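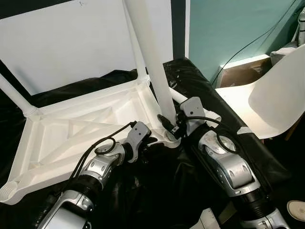 Leg job again, both arms, and I am now the person in this shop with the strongest opinions on flat-pack stools. Last night I raised the force limit on the left arm to 17 newtons so it could hold the top still, and Poonam put it back to 12 "for the plastic." We compromised on 17. With the top upside down on the black cloth, the left gripper braces on the inner edge near the middle and the right one goes for the leg at the far corner. The near corner is just a bare threaded socket, and I have been glaring at it since lunch.

Truvix wrist cable still too short by a hand. Ordered the 700 mm one from Doltier. 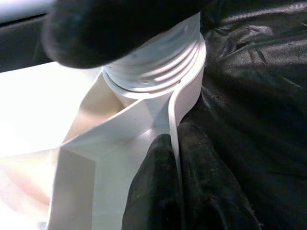 Thread finding is the real headache. Current plan is to back the leg off until the torque dips, then drive forward. Dariusz says that is how his grandmother closed jars, and she never needed 1000 lines of Python.

To do: slow the wrist near contact, wipe the finger pads, ask Guido for his torque plots. Do not let Guido explain them.

Filed in: Shop Log > Arms & Grippers
September, 9:40 pm, by Tahmineh Najafi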